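Stenetti Ground: progress report to the Seten Fund
Second report, July 2, 2018
Prepared by the Skjelbred Green Spaces Group

Where we are

We are really pleased to be sending you this one. When we wrote in February we had a signed lease, a borrowed shed and a lot of opinions about hedges. Since then the rubbish has gone, the survey is finished, the soil results are back and the planting plan has been agreed by everyone who has to agree to it. The ground itself still looks plain, and it will until the autumn, but so much of the groundwork is now behind us that the rest feels close.

For anyone on your panel who is new to the project, Stenetti Ground is the open land behind the old Fumov works. It was used for storage and then for nothing at all. Your grant is paying to turn it into a public green with a shaded sitting area, a wide stretch of meadow and a path that works for wheelchairs and pushchairs.

Clearing

Clearing took longer than planned. The first pass dealt with the obvious things: tyres, fence wire, broken pallets and a surprising quantity of roof tile. The second pass was slower and done mostly by hand, as the tile had broken up and worked its way into the top layer. We filled 3 skips in all, one more than we budgeted for, and the extra cost came out of contingency. Small bits of litter still blow in from the road side and we expect that to go on until the boundary hedge is in. A litter pick is now part of every working session.

We kept every sound stone we came across. They are going to be useful for edging and they cost us nothing!

Soil

The samples came back in better shape than we had feared. There is nothing in them to stop us planting, and no need to bring in topsoil for the meadow, which saves a good deal of money and an awful lot of lorries. The bad news is that the soil is poor in organic matter and has very little structure. It goes to dust when it dries and sheds rain when it is hard.

Our answer is compost, and plenty of it, dug in along the path edges and under the sitting area. The meadow we will leave lean, as the wildflower mix we have chosen likes it that way. The seed supplier was very keen on this and talked us out of a richer mix that would have been mostly grass within a couple of years.

The consultation

We put a short form through doors in the streets nearest the site and left more at the library and the surgery. We had 303 forms back, far beyond anything we had hoped for. Of those, 158 put shade at the top of the list, ahead of play equipment, picnic tables and dog bins. People want somewhere to sit down out of the heat on the way back from the shops. Several wrote long notes on the back about playing there as children, and we have typed these up and can send them if the panel would enjoy reading them. We certainly did.

That result has changed the layout. The seats were going to be by the gate. They are now going under the trees that are already there, and the path has been bent to reach them.

The big tree

Keeping the large tree was in our first application and we are happier about it every time we visit. The branches come down low and the leaf is fine, so the shade is broken and soft. The tree surgeon has looked it over and recommends taking out dead wood only. We will not raise the canopy except where the path goes beneath it.

The rocks at its foot are staying too. We plan to carry them on into a full ring using the stones saved from the clearing, with mulch inside the ring to protect the roots from feet and mowers. 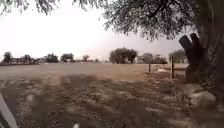 The open ground from beside the big tree, with two of the pale rocks at its base.

Money

Spending is within the grant. Skips went over, topsoil is no longer needed, and the two very nearly cancel each other out. We have drawn down 50 per cent of the award so far. The remainder is set against the path, the seats, the hedge plants and the first year of watering. We would like to move the topsoil saving across to the watering line, and would be glad of your agreement to that before the path contractor starts.

What comes next

The path is marked out first, then dug and laid while the ground is dry. Compost goes in straight after. Hedge plants are on order and will arrive bare-rooted once they are dormant. The meadow will be sown in early autumn if we get some rain, and in spring if we don't.

One question is still open, and that is the water supply. The nearest main is on the Fumov side of the boundary and we are waiting for a price to connect to it. If it comes in too high we will use tanks filled from the shed roof and a bowser in dry spells. We will write as soon as we have the figure.

You would be very welcome to come and walk the site with us. Sturdy shoes are a good idea for now.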